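Can you spare three evenings for our wall paint study?

I'm looking for people who have opinions about white paint. Or grey paint, or whatever that colour is on your landing that was there when you moved in and that you've been meaning to do something about ever since. If you've ever stood in a shop with a handful of little cards and felt your will to live draining away, I'd love to hear from you!

I run a small study at Mahmoudi, where we look at how people choose colours for the rooms they live in. We started with kitchens last year (lots of strong feelings about yellow) and now we've moved on to the plain stuff — the pale walls that most of us have and hardly look at. I want to know what you see when you do look, at breakfast time, at dusk, with the big light on and with it off.

Who can take part

You need to be over 18 and living in or near Flamholm or Preltska. Renters and owners are both welcome, and so are people in shared houses, as long as your housemates don't mind you staring at the wall for a bit. You don't need to know anything about decorating. I'd quite like a few people who have never picked up a roller in their life, as I've already got plenty who have. Colour-blind people are very welcome too, just mention it when you write.

Please don't apply if you paint or sell paint for a living. Sorry! I'll have something for you another time.

What you'd be doing

You'd come to 3 evening sessions in November, on a Wednesday, starting at half past six. We sit in small groups, look at painted boards under different lamps and talk about them. There's tea, and the biscuits are decent.

Between sessions you'd keep a short diary about one wall at home. Pick a dull one. A few lines a day is fine, and you can write it on paper if you hate typing. I'd also ask you to take some photos of it, and please leave it as it is, marks and all. I don't want anybody scrubbing their skirting boards on my account.
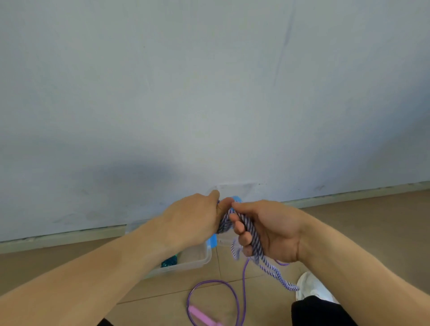

A pale wall with a touch of blue-grey, a few scuffs and a light grey skirting board.

You'll see from your own wall how much the colour shifts over a day, and I'm hoping to collect the words people use for it. My favourite so far is "cold milk". My mum says "hospital" for nearly everything.

What you get

50 pounds for each session, paid by bank transfer within the week, plus bus fares if you keep your tickets. I've got room for a good big group this time, but places do go quickly, so don't leave it too long.

Sessions are on the first floor at Cletness, above the print shop. There's a lift, and parking round the back after six. If you need anything to make it easier to come, a hearing loop or a chair with arms or whatever it may be, tell me and I'll sort it out.

How to sign up

Fill in the form at the bottom of this page. It asks where you live, what sort of home it is and what colour your bedroom is — a guess will do. I read them all myself and I'll write back either way. If you can only manage two of the evenings, put that in the notes and I'll see what I can do.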